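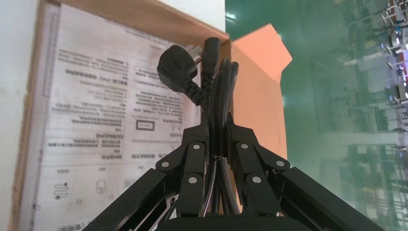
The Long Life of Small Appliances

How one district is relearning the habit of repair

The Kunana Repair Library opened its doors on September 4, 2021, in a former shoe shop on the edge of the Wilczyńska estate. Its founding paper ran to a single page and set out one aim: that residents should be able to bring in a household appliance, learn what had gone wrong with it, and leave with the means to put it right. Lamps, kettles, radios, sewing machines and hairdryers were to be accepted. Televisions and microwave ovens were not, and that rule still stands.

In its first full year the library recorded 1575 visits. The greater part of these concerned faults that a trained person could name within minutes: a worn switch, a blown fuse, a plug wired badly many years before. Owners had often kept the broken item in a cupboard for a long time. They were unwilling to throw it away, yet could not find a shop that would look at it for less than the price of a new one.

Halina Makowska, the director, came to the post after a career in adult education. She regards the library first as a place of teaching. Visitors sit beside the repairer and are expected to hold the torch, turn the screws and ask questions. Those who would prefer to leave an item and collect it later are politely given the address of a commercial workshop.

"People arrive believing that the inside of a toaster is none of their business," she says. "We ask them to open it themselves. The second time they come, they have usually opened it at home."

The district council, which provides the premises at a reduced rent, has taken an interest in what the records show. Each visit produces a short form giving the type of appliance, its age where known, the fault, and the outcome. A review of these forms published last February found that flexes and plugs accounted for more faults than motors and heating parts together. The review also noted that many damaged flexes had failed at the same point, just where the cable enters the body of the appliance, and it advised residents not to wind cables tightly around an iron or a hairdryer before putting it away.

The advice is an old one. Household manuals of the 1950s gave whole chapters to the care of electrical leads, and schools in the region taught pupils to wire a plug well into the 1980s. The lesson was dropped when appliances began to be sold with moulded plugs, and a generation grew up without it.
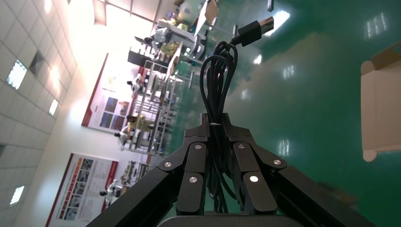
Teodor Duda, who leads the evening course, has brought the lesson back. His course lasts ten weeks and takes 31 students at a time. The first three sessions are given over to safety and to the use of a test meter. Students then work on items from the library's own stock of donated goods, and only in the closing weeks do they bring in something from home. The youngest student on the present course is 16. The oldest is a retired tram driver who enrolled in order to mend his late wife's sewing machine and has since signed up for a second term.

Mr Duda is frank about the limits of the work. Many recent appliances are glued shut or held together with screws that call for special tools. Spare parts are a further difficulty. The library orders most of its switches and thermostats through Fustell, a wholesaler in the next town, and waits of up to 40 days are common for older models. Where a part can no longer be bought, the item is stripped, and its sound pieces are labelled and shelved for later use.

The shelves now fill the back room and part of the cellar. They are arranged by maker and then by function, a system borrowed from the Bitulov workshop, a repair centre that closed when its owners retired and which left its entire stock to the library. Among the Bitulov pieces are 258 kettle elements, several dozen iron thermostats and a drawer of cloth-covered flex that is kept for display and may not be fitted.

Payment remains a matter of some debate. Visits are free, parts are charged at cost, and the course carries a modest fee which is waived for those out of work. A proposal to charge for visits was put to members last winter and was narrowly defeated. Mrs Makowska expects it to return, as heating costs have risen and the council's rent agreement comes up for renewal next year.

In the meantime, two neighbouring districts have asked for copies of the library's forms and course notes, and both have been supplied. The second of them hopes to open a repair room above its public baths, once the stairs have been made safe.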